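Deirdre Gilmartin fixes radios in a former bakery in Grandale. She charges $70 for a first look, and in February she had 63 sets waiting on her shelves. Most are older than their owners.

Her customers want the set their grandparents had, and they want it to sound the same. New parts for many models stopped being made long ago, so she buys what she can from closing shops. Last winter she paid for a lot of 1000 mixed parts and is still sorting it.

"You open a bag and half of it has no label," she says. "So you test it, and you put it where you'll find it again."

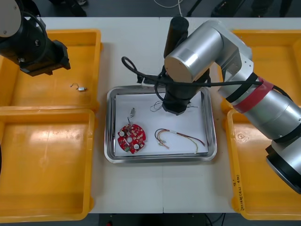

## Small parts, shallow trays

Sorting takes up more of the day than soldering. A part with a thin wire lead is easy to lose on a bench, and a tray with a raised rim keeps it from rolling onto the floor. Gilmartin starts at seven in the morning, when the street is quiet, and stops when her eyes get tired.

Eoin Mulcahy has worked with her for 11 years. He does the cabinets: veneer, cloth, knobs. A split top can take him a week, mostly waiting for glue.

The two disagree about how far to go. Mulcahy would leave a scratched case alone. Gilmartin replaces any part she doesn't trust, even if it still works. Customers get a written list of what was changed, and the old parts come home with the radio in a paper bag.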